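Noltidik two-arm bench kit - review after 4 months

Two stars. Would have been three and a half before November.

Background, quick. We run block sorting and stacking on it most days, small shop, two people, me and Malachy Mac Mathúna. Bought through Jitpraphai, delivery fine, packing fine. Setup took an afternoon. Teaching the arms is easy, the software is plain but it works, and the reach is good for a bench this size.

Now the problem. On a Friday, mid-run, both arms over the blocks, the left one just let go. No warning, no beep. Shoulder went limp and the arm dropped onto the table. The right arm kept working like nothing happened. It went straight on with its next pick and pushed into the left wrist until I hit the stop. That is the bit that bothers me. One arm faults, the other one should freeze. It's two arms sharing one small table for crying out loud.
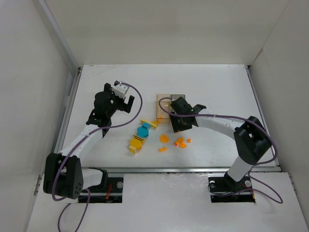
Took us most of the weekend to find the cause. The cable connector at the shoulder had worked itself loose. There is no clip on it, just a push fit, and the cable gets tugged every time the arm swings wide. We had over 700 runs on it by then so it had plenty of tugging. Manual says nothing about strain relief. Nothing. I looked twice.

Wrote to support. Bimla Nautiyal answered the next morning, polite, sent a bag of clips and admited the linked stop is off by default. Off! It's on page 70 of the manual, under "advanced". Turn it on before you do anything else.

Other gripes:
Stop button cord is too short, I had to lean over the bench to reach it.
Fault log only keeps the last 19 entries, so ours was half gone by the time we looked.
Replacement clips are a tight fit, bring pliers.

Good stuff: the grippers are gentle on small parts and teh arms hold position well when they have power. No damage from the drop apart from a scuff.

We had the Norkura kit before this. Slower, uglier, but when one side tripped the whole thing stopped. I miss that.

Buy it if you're ok fixing the cables yourself and checking the settings first. Keep hands out of there while it's live. Clips have been on for two weeks, no drops so far.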